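Culport House, Tastthorpe – furnished lets
Room-by-room safety checklist, August round
Completed by: Ho-yin Sin
Rooms inspected: 14

Marked P (pass), A (advisory) or F (fail). Comments are mine and the office is welcome to shorten them, as it did last year, when four paragraphs on the back stairs became "stairs: ok".

1. Front door and entry
Closer works: P
Letterbox flap: A. Snaps like a terrier. Soften the spring before the postman writes again.
Mat flush with floor: F. Same mat, same corner, same curl as in the last report.

2. Escape routes
Hall clear: F. Two bicycles and an ironing board. I was told the ironing board is "between rooms".
Back stairs handrail: A. Firm at the top, firm at the bottom, thoughtful in the middle.
Emergency lighting: P, after I found the switch behind the calendar.

3. Alarms
Smoke alarms, all landings: P
Heat alarm, kitchen: P. Residents confirm it works. Residents confirm it works most mornings.
Panel log filled in: A. Every entry is in the same pen and, I suspect, from the same afternoon.

4. Bedrooms
Window restrictors: P, apart from room 6, where one has been undone and used to hang a plant.
Heaters clear of bedding and clothes: P. Clothes on the bed are fine by me, clothes on the heater are not.
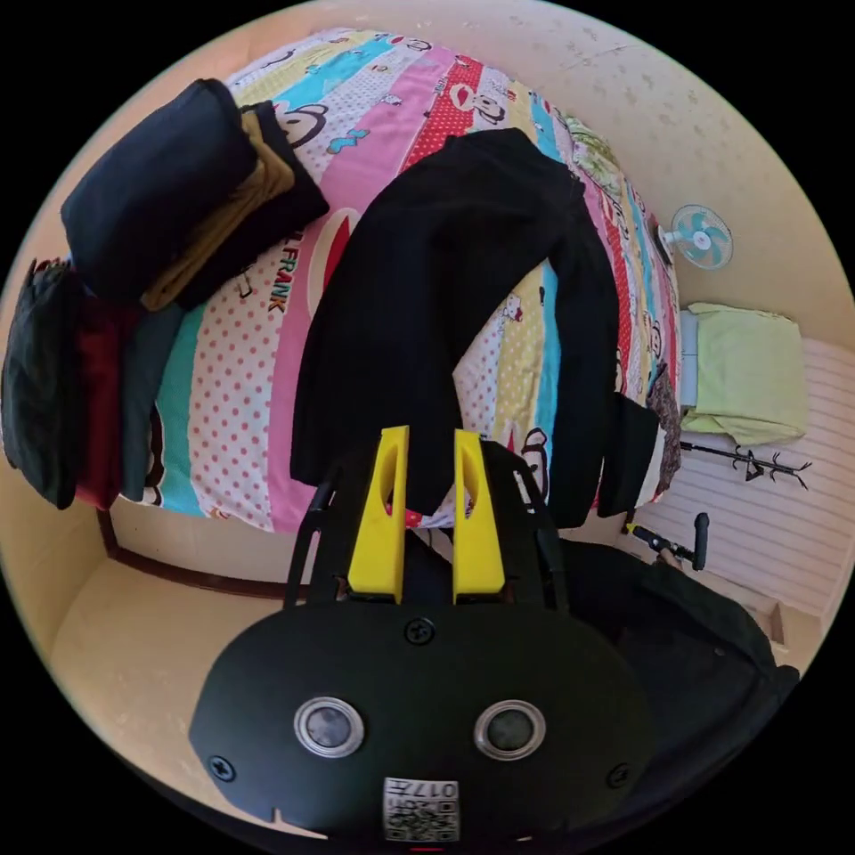
Extension leads: A. Room 9 has a lead plugged into a lead plugged into a third lead, which runs a lamp. There is a free socket next to the lamp.
Portable heater, room 11: F. The plate says 2000 watts and the cable is warm enough to prove a loaf. Taken out of use. The tenant has been lent a Tamix oil radiator and a short talk.
Bed frames and slats: P. Room 3 creaks, but creaking isn't on the form.
Bedding labels present: A. Several cut off. "They itch" noted as the reason.

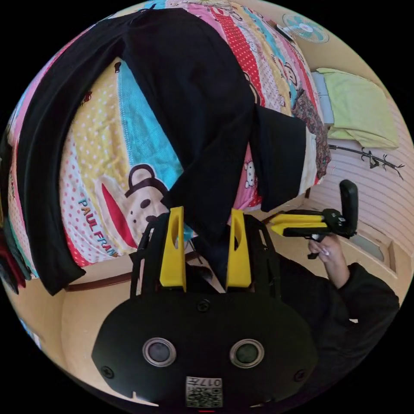
Item 4, bedrooms: black garment on patterned bedding.

5. Kitchen
Fire blanket: P. Mounted at last, 50 cm further from the hob than it was, so one can now reach it without being on fire.
Fridge seals: A. Lower one perished.
Toaster crumb tray: F. I emptied it. I would rather not discuss it.

6. Bathrooms
Extractor fans: A. The upstairs fan makes the noise and leaves the steam alone. Kanaujia Electrical to quote.
Pull cord: P

7. Follow-up
Mat, hallway, toaster and heater to be rechecked at 10 am on the return visit. Please leave the bicycles where they normally live – I'd like to see where that is.
Deposit on replacement keys stays at £100. Room 6 has asked again. The answer is the same.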